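Search this site Type and press Enter

Two Hands, One White Board
By Taras Mykhailiuk

At the Prerov workshop, the argument this April is about fingers.

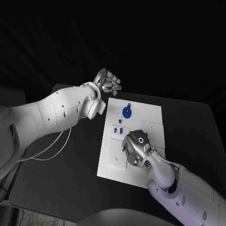 Fingers against jaws

The Stollero hands have jointed metal fingers, and the small blue pegs are a hard test for them. I tried them for 100 rounds, then changed to the simple Vondus jaws. The jaws were faster on pegs – but with the round disc I liked the fingers more. Changing both grippers took me 3 minutes. For daily work I would keep one of each.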